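On Keeping a Household Recipe Record

March 3, 2018

Readers of this blog will be aware that I have spent much of the winter putting my late aunt's recipes into order. The work is now complete, and I wish to set down how it was done, for the benefit of those who have inherited a similar box and have not yet opened it.

The collection came to me in two shoe boxes and one biscuit tin. It held 513 separate pieces of paper. Many were index cards, others were the backs of envelopes, and a considerable number were clippings from the Sternimgate parish newsletter, which printed a cookery column for 18 years. My aunt did not date her cards. She did, however, change her pen from blue to black after she moved to Rawat Street, and this allowed me to place most of the collection in one of two periods.

My first decision concerned duplicates. There were 16 versions of the same lentil soup. I had intended to keep only the latest, but on reading them side by side I found that the quantities differed in ways that reflected the size of the household at the time. The earliest feeds nine. The last feeds one, with "freeze half" written in the margin. All of them have been retained under a single heading.

The second decision concerned wording. It is the position of this blog that a family recipe should be copied as written, including its errors. Where my aunt wrote "drain well" without saying for how long, I have left the instruction alone and added a note in square brackets. Her directions for rice, for greens and for soaked beans all depend on draining, and in each case she assumed that the reader had stood next to her while it was done.

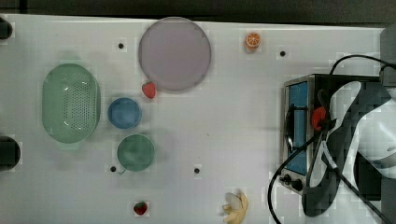

A light green colander on a white tabletop.

The question of measures proved more difficult. A "cup" in the earlier cards refers to a particular teacup, which broke before I was born. By comparing her sponge cake with the version printed in the newsletter, I was able to establish that the teacup held rather less than a standard cup. The converted amounts appear in a separate column and should be treated with some caution, particularly in baking.

I then considered the matter of storage. The original cards have been placed in acid-free sleeves inside a Cluvotwood archive box, which is kept in the hall closet, away from the kitchen. The typed copies are in a ring binder. I had planned to scan the whole collection, but after 80 cards I concluded that the faint pencil entries did not reproduce to an acceptable standard, and I returned to typing. The completed scans have been kept, chiefly for the handwriting.

Copies of the binder were sent to three cousins in the first instance. Marama Harawira, who is married to the eldest of them, replied within the week to point out that the plum chutney calls for vinegar in the method but not in the list of ingredients. The omission is my aunt's own. A note has been added to the page, and a replacement sheet has been mailed to each holder of a binder.

There remain 16 cards that I have been unable to assign to any category. Several carry a title and nothing else. One reads only "Mrs. D's, but less." These have been filed at the back under Unplaced, and any relative who can identify them is invited to write to me at the usual address.

The next entry will deal with the index, which I have now drawn up twice and with which I am still not satisfied.

Comments (3)

Aarti Kaushik
Thank you for this. My mother's cards are also undated, and I had not thought of looking at the ink. Did you sort by period first or by type of dish?

Reply from the author
By type of dish in the first instance, and by period within each type. I would recommend this order to anyone with a large collection.

Tessa_in_the_hills
Please publish the nine-person lentil soup! We have a full house in March and I need something that stretches.

Recent Posts
Labeling the Pantry: A Second Report
The Skarnoveo Typewriter and Its Ribbon
Letters from Sternimgate, Part Four
A Correction Regarding Plum Chutney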